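Workshop & Desk > Surfaces > Reviews
By Harish Rodrigues
Last updated: May

Adgate table mat, green, large – quick review

Short on time so this is going to be quick. Had the Adgate mat down on the white table for a good while now. Paid 37 for it, came rolled in a tube, smelled a bit for a couple of days and then stopped.

Flattening. Slow. Put books on the corners overnight, one corner still lifted in the morning so I turned it over and did it again. Fine since then. The Mekunby one I had before never went flat at all, gave it away.

Grip is the main reason to get one. Bottles stay put on their side, more or less, which on the bare table they do not. Bare table they're on the floor before you've let go. Cardboard boxes slide a little if you push but you'd want that.

Color is good. Solid green, easy to find small stuff on it, orange and white things really jump out. It does have a shine. Under the ceiling lights you get reflections of anything standing up, and if that bugs you get the Niltent, which is matte, though it costs more and picks up lint like crazy.

Cleaning – damp cloth, done. Dried glue peels off with a thumbnail. Have not tried marker and don't plan too.

Size. Covers most of my table but not all of it. I'd measure first. The listing gives the size rolled, for some reason, and you have to scroll way down for the flat one. There's 16 inches at one end I would of liked covered, so check before you order.

Thickness is OK. Thin enough that upright bottles don't wobble, thick enough to take the clack out of setting things down. Cables run across it without snagging.

Not so good: edges. No binding, just cut. Mine are holding but I can see them going eventually. Sowerby does one with a stitched edge, haven't used it, a friend likes his.

Would buy again at this price. Four out of five, lost one for the corner thing and the listing.

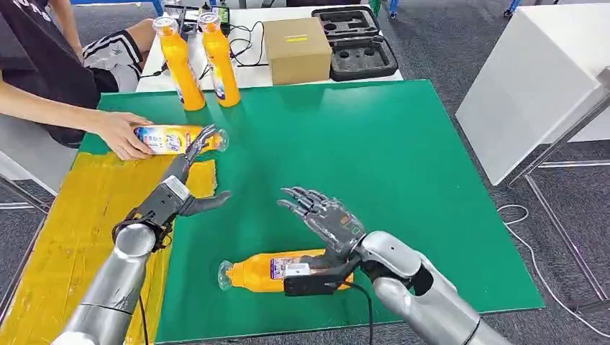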